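Notebook, June, Marchetti wordlists

Started 8:40, box 3 again. Slips still out of order from when they were rehoused, so first hour went on just putting the headwords back in sequence. 214 slips in the box going by the old inventory. Got through 67 before lunch. Slow. The pencil is very faint on the vessel and container words and I keep going back to the scans.

The Zillik scans are fine for ink, bad for pencil. Turning contrast up kills the diacritics. Pak-hei redid one sheet at a higher setting and the glottal marks came back, so the whole batch needs doing over. Ask Dernbridge if they still have the backup drive before we commit to that. 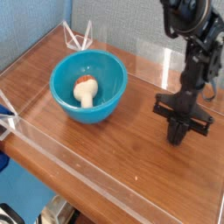

Mushroom in the bowl.

Problem of the day: two spellings for what looks like the same verb, "to put in". One has a long vowel, one has a short vowel plus h. Collector wrote both on the same afternoon (same notebook, facing pages) and glossed both as "put, place inside". Either he was hearing two forms or he changed his mind about how to write the vowel halfway down. Checked the kinship list from the next morning, the h is gone completely there. So leaning toward spelling habit. Not sure. Left both in Ikex as separate entries, cross linked, flagged yellow.

Also the stress marks. He puts them before the syllable until slip 40 or so, then after. Do NOT normalize yet. Oi-ling normalized a set last year and we had to undo all of it by hand.
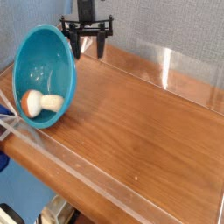

Tassanee disagrees about the h. She says the kinship list was copied out later from a rough draft, the paper is different and there are no corrections on it, so it can't tell us what he was hearing that afternoon. She wants the verb pair left as two real forms until someone checks the tapes. "If you merge them now we'll never split them again" was how she put it.

Fair. Changed the flag to red, added her note under mine.

Tapes: roughly 320 minutes transferred so far, no index. King-fai has a list of which reels go with which notebook but it's from memory. The reel with the house and cooking vocabulary is the one we need, should have the verb in full sentances. Listening copy only please, the master has print-through and is not going on the machine again. 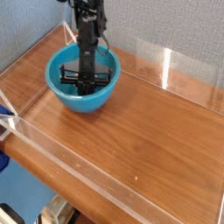 Color terms after lunch. Slip 58 has one word glossed "green" and then, different pencil, "also sky". Next slip has what looks like a loan glossed "blue". Want to know where the line between them fell, and if the loan had taken over for man-made things. The gloss alone won't do it, we need elicitation with objects. Something like the turquoise bowl would be the awkward case, neither one thing nor the other in English either, and the inside goes lighter than the outside wherever the light gets at it. Would expect speakers to split on it. Put a mid-range item like that in the list for the community session along with the leaf and cloth cards.

Chin-lung to check if the older printed vocabulary has the sky word at all. I have a memory of it under "unripe" but could be mixing it up with the neighboring language.

To do
- rescan pencil slips, start with containers
- find reel, verb pair
- get King-fai's list written down
- ask Oi-ling which font she used for the underdots, mine print as boxes
- slip 61 is torn, the gloss is on the missing half. Look in teh bottom of the box

Stopped 4:50. Box back on shelf, slips 1 to 67 in the new folders, rest still loose in order.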